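Holten Laundry Kit for two-arm robots
Product page, updated September 20, 2026

In stock: yes, both sizes
Ships from: Ruvetti warehouse, Mon to Thu
Lead time: 3 working days
Questions: ask for Neema Rotich or Titilayo Tijani, same inbox

Quick version. You've got a two-arm robot. You want it doing laundry, or at least the loading and unloading half of laundry. This kit is the fingers, the mounts, the cables and the task software to get there. Does not include the robot. Does not include the washer either, people keep asking.

WHAT'S IN THE BOX
2 gripper housings, white, with finger mounts
2 pairs long fingers, black, tapered
Spare finger pads, one set per side
Cable set, left and right (labeled, please read the labels)
Strain relief clips
Task software, one seat, download code on the packing slip
Printed setup card, plus a longer PDF

Small size kit has the same contents with shorter cables. If your arms are mounted on a tall base get the regular size. Swapping cables later costs more than getting it right the first time.

WHAT IT DOES
Front loaders. Opens the door, moves clothes from basket to drum, closes the door. Same thing in reverse after the cycle. Will pick from a messy pile, you don't need to fold or sort first.

Top loaders, no. The reach is wrong and so is the lid. Sigrun Engström on our software side has a top loader version on her list but there is no date and we're not taking preorders for it.

Dryers work if the door opens sideways. Drop-down doors are hit and miss, talk to us first.

FINGERS
Long and thin on purpose. They need to get behind a door edge and down between layers of cloth. Not great for heavy stuff. A soaked bath towel is OK with both arms, a soaked comforter is not, please don't try. Pads wear out. Change them when the texture goes smooth. We had one customer go 2000 loads on a set and send us a picture of what was left, which was mostly glue.

Delicates: use the soft grip setting. Lace and open knits can still snag, so bag them.

SETTING UP THE ROOM
Most support tickets are about the room and not the kit. So:

Basket goes on the floor in front of the washer, handles out to the sides. Rigid plastic baskets are best. Soft fabric ones fold over when the arm pushes on them and then the software loses the rim.
Leave 30 inches clear in front of the machine. More if the door swings wide.
Cables off the floor wherever you can. Clips are in the box.
Even light. Glass doors throw reflections and the camera doesn't love them. A lamp aimed straight at the door is the worst option, ceiling light is fine.
Contrast between basket and clothes helps on the first few runs. White socks in a white basket, expect some misses.

Then run the teach step. You move the arms to the door, the drum and the basket, press save at each one, done. Redo it if the washer walks during spin or if you move anything.

SOFTWARE
Runs on the same computer as your arms. The task comes pretrained on shirts, pants, towels, sportswear. You can record your own runs and add them, instructions in chapter 4 of the PDF. Leen Harb wrote that chapter and it's the good one. Updates free until next July, after that it's a yearly plan, priced per seat.

Detergent and the start button are still yours. The Hadgu add-on handles button pressing on some machines, sold seperately, check the list before you buy becuase returns on it are a pain.

COMPATIBILITY
Works with most arms that take a standard wrist flange. Rastia arms need the adapter ring, tick the box at checkout. Older Rastia wrists with the side connector, not supported, sorry.

Not sure what you have? Send a photo of the wrist and one of the connector. Atieno Tanui checks these and usually gets back same day.

SAFETY, SHORT VERSION
Keep kids and pets out of the room while arms are moving.
E-stop within reach, every time.
Check the drum before you load. Cats like drums.
Keep standing water away from motors and connectors. Damp clothes are OK for the fingers, not for the motor side.
Unplug before changing fingers.

RETURNS
30 days, unused or lightly used. Pads and opened download codes not returnable. Put the order number on the outside of the box or it sits in receiving till somebody opens it.

Bulk orders, labs and schools: write to Titilayo for a quote. Include your arm model, washer model and what kind of basket you're using.

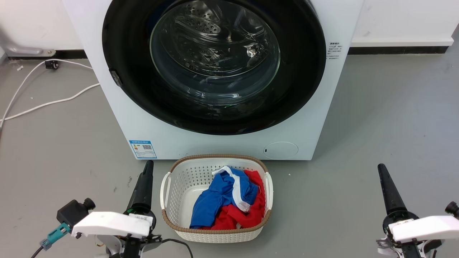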